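Robot cell budgeting

Robot cell budgeting is the practice of working out what a robot installation will cost before anybody has signed for it. It covers the arms, the tools on the ends of the arms, the furniture, the wiring, the room, the training and the months in which the whole arrangement is paid for but does very little. The term is used mostly by small buyers, such as teaching labs, repair shops and packing firms, for whom the purchase is large enough to be frightening and too small to justify hiring someone to be frightened on their behalf.

Contents
Background
What a budget contains
The Melberg sheet
Grippers
Tables and rooms
Trial tasks
Buying, leasing and used equipment
Criticism
See also

Background

Large factories have long bought robots through integrators, firms that sell a finished cell and a finished invoice. The small buyer tends to start with a catalog. The catalog gives the price of an arm, and the arm is the part of the purchase that everyone remembers to include. First budgets therefore often consist of one line for the arm, one for shipping and one called "misc.," which later grows into the bulk of the document.

Two-arm cells complicate matters. It is commonly assumed that the second arm doubles the cost, and buyers who assume this are usually pleased with themselves for being careful. A second arm also brings a second controller, another set of cables, a bigger table, software that keeps the arms from meeting, and repairs for the occasions when they meet anyway.

What a budget contains

Most published templates split the costs into purchase, installation and running.

Purchase covers arms, controllers, grippers, cameras, mounts and spares. Spares are the line most often deleted at the approval stage and most often restored, at express shipping rates, in the first year.

Installation covers delivery, floor work, power, guarding, a risk assessment and the time of whoever has to be in the building when the truck comes. Trucks are rarely budgeted as being late.

Running costs cover electricity, which is small; service contracts, which are not; software licenses, which renew themselves; and staff hours, which many budgets enter as zero on the theory that the staff are already there.

The Melberg sheet

The Melberg sheet is a planning form that circulates among small buyers as a spreadsheet, in several versions that disagree with each other. It takes its name from the Melberg workshop, where it was drawn up after a cell ordered for October was first switched on in the spring. The version in widest use is dated October 24, 2021.

The form has 11 rows. Row 1 is the arm. The remaining rows are arranged in the order in which the workshop discovered it needed them, so that "doorway width" comes after "crane hire." Later editors have proposed a more logical order, and users have generally ignored them.

Its best-known feature is the delay row, which asks the buyer to enter the supplier's quoted lead time and then add six weeks. No source is given for the six weeks. A variant kept by the reseller Stostis leaves the row out.

Grippers

A gripper is bought separately from its arm in most cases, and comparing quotes is difficult when one supplier includes the mounting flange, another includes the cable, and a third includes neither but offers a carrying case.

The usual advice is to choose the object first and the gripper second. Rigid parts of one size can be handled by simple parallel jaws. Mixed goods call for a wider stroke, swappable fingers or a tool changer, each with its own line in the budget. Fingers and pads are consumables. They wear, and they get driven into tabletops by people who were sure they had set the height correctly.

Cables deserve a line of their own. A connector that sticks out from the side of a wrist needs room to turn, and a right-angle version bought at the start costs less than a straight one replaced after it has been snapped off. The Savolainen guide, a buyer's handbook sold mainly to schools, devotes more pages to cable routing than to robots, and has been praised for it.

Tables and rooms

The table is the cheapest large item in a cell and attracts the least thought. It has to be stiff, level and deep enough for the reach of the arms. A plain, pale top is often preferred where cameras are used, as dark goods stand out against it. Kitchen furniture has been tried. It tends to travel across the floor.

Room costs are hard to compare between sites. A fixed camera may be happy with the lighting it was set up under and unhappy by late afternoon, so blinds, lamps and plain wall panels turn up in revised budgets under headings such as "optical."

Trial tasks

Before ordering, a buyer is normally advised to ask for a demonstration using the buyer's own goods. Suppliers prefer to demonstrate with a block. Blocks hold their shape and can be picked up all day without incident, and very few businesses handle them. 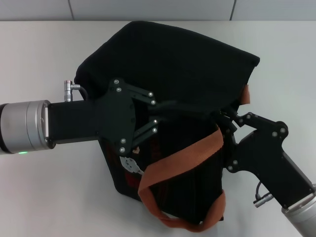 Soft goods are the more revealing test. A fabric bag folds where it likes, hides its own opening and trails a strap that no drawing of the bag ever mentioned. Handling one with two arms uses more of the budget than it would seem to: both grippers, the coordination software and a good deal of operator time, all to do something a person does while looking for their keys. Buyers who see such a trial often revise the staff hours row upward.

The Dovby method, named for a packing firm, sets aside 700 dollars for trial goods alone. The sum is meant to cover bags, boxes, towels and whatever else the cell will meet in service, bought in duplicate so that the supplier can keep a set. Finance departments are said to query this line more than any other on the sheet, including the one for the crane.

Buying, leasing and used equipment

Leasing spreads the cost and moves some repairs to the lessor, subject to a definition of "wear" that rewards close reading. Used arms are cheap for their reach and may come with controllers whose software is no longer supported, or with no controller. A used gripper should be seen opening and closing before money changes hands.

Criticism

Critics of detailed budgeting argue that the forms give an air of precision to guesses. Others object that a full budget makes most small projects look unaffordable, which defenders regard as the form working properly. The delay row has been attacked from both sides, by suppliers as insulting and by buyers as too short.

See also

End effector
Lead time
Total cost of ownership
Contingency (accounting)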